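**Ticket 2443 – Listing photos upload fine, then vanish from the Lollalau shop page**
Opened by: Viorica Omerović
Assigned to: Sang Ninh

Hi Sang, thanks so much for picking this up! I've been adding our tableware to the shop all morning, and each time I press Publish the little thumbnail shows for a moment and then goes gray. I tried 7 listings and 5 of them did it. Same thing on Mamta's laptop, so I don't think it's me (though it could be, I've been known to forget the Save button). One of the five:
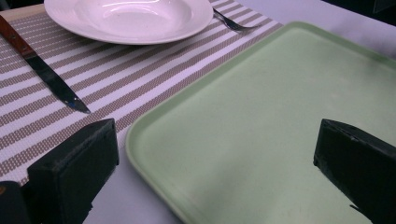 *Listing 389: plate and striped placemat*

**Sang, 2:15 pm**
Hi Viorica, no trouble at all, and it isn't you. The shop page still points at the old Runemby image folder, which we moved in December. I've cleared the cache for your account – could you republish one listing and leave the tab open a minute or two? The green tray would be a good one to try.
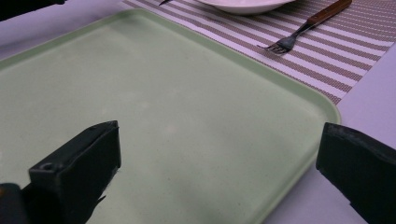 **Viorica, 2:40 pm**
Republished, waited, made tea, and the thumbnail is still there! The other four are still gray, so please don't close this yet. Si-eun would also like to know if the Söderlund pages need the same fix.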